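March 24, 2023

Bench notes, jersey intake, Sönmez consignment

Started the Sönmez lot this morning, finally. Hockey sweaters mostly, one baseball undershirt, a warmup jacket with no tags at all. Doing the sweaters first while the light is good at the window end.

Sweater A. Road, dark blue, heavy knit. Maker's tag in rear collar, sewn on all four sides, original thread as far as I can tell. Size tag missing but there is a ghost of it, two needle lines and a cleaner patch of knit under where it sat. Fight strap present, box stitch, one corner lifted. Did not touch it. Left elbow has an old team repair, darned from inside, thread a shade too light. Right cuff has board burn and a smear of white paint. Good wear for a defenseman, I'd think, but that is for the photomatch people.

Crest is felt on felt. Under UV the white felt stays dull, no glow, so no brightener in it. Thread holding the crest DOES glow on the lower left, four inches or so, then stops dead. So the crest was either restitched there or the whole thing came off once and went back on. Check inside for a second row of holes before writing this up. If there are holes the letter has to say restored, consignor will not be happy.

Numbers on back: 2, single digit, large. Checked for a ghost of an earlier second digit, becuase the 2 sits a bit right of center. Raking light from both sides. Nothing I'd swear to. Come back to it.

Sweater B. Home, white gone cream. Collar is laced, lace is a replacement, tips are wrong. Three small holes by the hem, moth not wear, edges are grazed. Sleeve stripes sewn in, not screened. Name bar on the back, arched, nylon. Name bar stitch is zigzag and the number stitch is straight, which bugs me. Same supplier would normally do both the same way. Compare to the Plellby sweater we passed last June, I remember that one having the same mix and it held up fine. 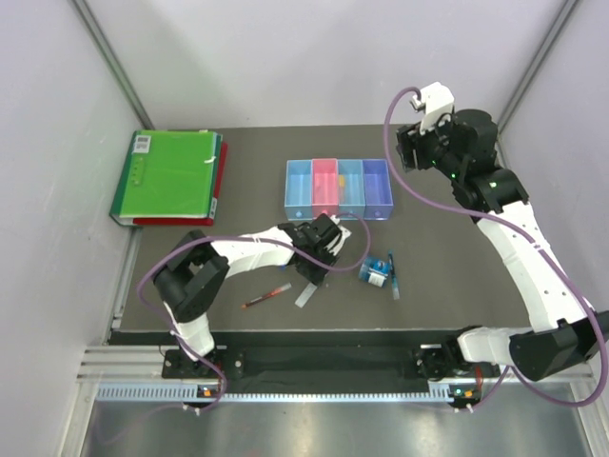 Fiber samples

Pulled one loose thread from the lifted corner of the strap on A (already hanging, not cut). Bagged. One from the name bar on B, same deal. Both go to Drilta with the next batch. Label the bags with our intake number AND the sweater letter this time, last batch came back with only the letter and it took me an hour to untangle.

Scale was off again this morning, read 600 g for sweater A and then 1048 g for the same sweater folded differently. Obviously touching the shelf. Moved it, releveled, will reweigh both before writing any weights in the report. Ignore the penciled number on the A sheet.

Undershirt

Flannel-ish, three-quarter sleeve. Number in the tail in black marker, bled into the cloth, hard to read. Could be 3, could be an 8 with one side washed out. Tried the infrared filter, helps a little. Calling it "3 or 8" for now. Laundry stamp inside the neck, only the first two letters readable. Underarm staining is even both sides, brown yellow, old.

Do not wash. Do not steam. The last owner already ironed it, there's a shine on the left shoulder.

Cledeck

Cledeck database is still cutting off long notes on save. Keep the full text here and paste the short verison over there until it gets fixed. Also the dropdown has no entry for "tackle twill over felt", I used Other.

To do
Holes behind the crest on A
Reweigh A and B
Raking light again on the 2, later in the day
Find the Plellby photos, should be on the old drive
Ask Sönmez where the warmup jacket came from, and whether there are pants that go with it
More acid-free tissue, down to the last pack

Jacket not started. Snaps look right, lining looks too new. Hung it on the padded hanger, left it for tomorrow.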